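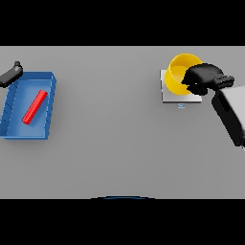

How often should the holding cells at a small station be checked when they're empty?

Once a month at our place, and again any time a cell's been out of use for more than 7 days. I go through it with Huguette Vachon, who has the keys and far better knees than me.

Search this site Enter keywords Go

Cell check, Plalum station, March

Doors and hatches: OK. Cell two hatch still squeals like a cockatoo, but it locks. Oil it anyway please!

Ligature points: OK in one and two. In cell three the vent cover has lifted at one corner (I could get a fingernail under it), so it's shut until Pritus come out and refit it. Don't let anyone talk you into using it on a busy night.

Call buttons: All 3 tested from inside with the door closed. Answered at the desk every time, though Josué Caldeira took his time on the last one and I've had a word.

CCTV: Clock was 20 minutes slow. Fixed, and noted in the log in case a lawyer asks.

Mattresses and blankets: One mattress split along the seam, binned. Nandi Chauke has ordered another from Zerouali.

Property lockers: Keys match tags. Somebody's left a phone charger in locker four with no paperwork, so if it's yours come and see me.

First aid and cut-down knife: Both there, seals good.

Custody log: Spot checked, mostly fine. Initials are not a signature, folks. You know who you are.

Next one's down for Nobuhle Pillay while I'm on leave. Torch is in the top drawer, it needs new batteries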